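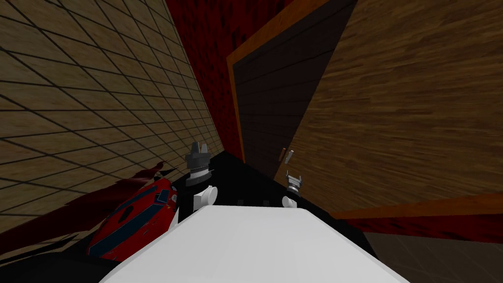

I cleared the fault eleven times before I read the part about the prop, one Handano user wrote to us after the October release, and could you please move it to the top. We have moved it to the top.

6.4 Fault 267: Arm Load Does Not Match Scene

Check the props first. Fault 267 almost always starts with a loose object that has come to rest against something it should not be touching, such as the red and blue car-body-like shell leaning on the side of the white surface. The simulator keeps working out the contact between the two, never quite likes its answer, and passes its doubts along to the arms. The arms stop. The status bar says Ready, and it will go on saying Ready until you quit, so please do not take its word for anything in this section.

CAUTION: If Mirror is on, the real arms are following the simulated ones. Clearing the fault releases both pairs at the same moment, and the real pair will try to make up any distance it has lost at full speed. Turn Mirror off and press the stop button on the Grosov power unit before you do anything below. The pause key on the keyboard pauses the simulator. The real arms have never heard of it.

Before you start

You need Scene Editor open and the arms powered down. You also need the log from the session that failed. Save it under a new name now, as the next reset overwrites it without asking. (A request to have it ask has been open for some time.)

Clearing the fault

1. Turn Mirror off in the Session menu. The Mirror light on the power unit goes out. If it stays lit, pull the control cable and go to 6.7.

2. Press the stop button on the power unit. Leave it down until step 9.

3. Pause the simulator.

4. Open Scene Editor and choose Show Contacts. Each contact the simulator is unhappy with has a force value next to it. A prop lying quietly on a flat surface reads 47 or less with the default settings. The values that come with Fault 267 are usually over 1228, and you will not need a ruler to tell them apart.

5. Select the prop with the high value and choose Return to Start Pose. Do not drag it away with the mouse. Dragging leaves the old contact behind, attached to nothing, and you will be back at step 4 with a fault that has no object to blame.

6. Look at each gripper from at least two views. No finger should overlap a wrist, the work surface or the other arm. The two grippers are not the same color, and the Left and Right labels in the editor follow the arm's number in the scene file, which may or may not agree with your idea of left. Click on a gripper to see which one you have.

7. Choose Clear Contacts, then Reset Loads.

8. Unpause, and let the scene run for 2000 steps with no commands sent. If the fault comes back during this time, a second prop is involved. Go back to step 3.

9. Release the stop button. Move the simulated arms to Home, bring the real arms to Home with the hand controller, and compare the joint readings. Turn Mirror on only when they match.

NOTE: "Nearly match" is a reading people report to us a lot. The software treats it as permission to move.

If the fault will not clear

Scene files made with the Hosden room builder sometimes include walls and doors with contact turned on for the back side only. Props pass through from the front and object on the way out. Open the scene file, set every wall to Both Sides, and load it again.

Scene files with the older Shojaei gripper models have a different problem. Their finger pads are slightly thicker than the fingers you can see, so a gripper may be touching something from what looks like a safe distance. Turn on Show Contact Shapes and trust those outlines over the painted ones.

CAUTION: Do not raise the load limit to make Fault 267 go away. It does go away. So does the check that stops the real arms when they meet a shelf, a monitor or your forearm, and the limit stays raised after a restart. If you have taken over a machine from someone else, look under Limits and restore the default before its first run.

Fault 268 (Scene Does Not Match Arm Load) is covered in 6.5. We did not choose the names.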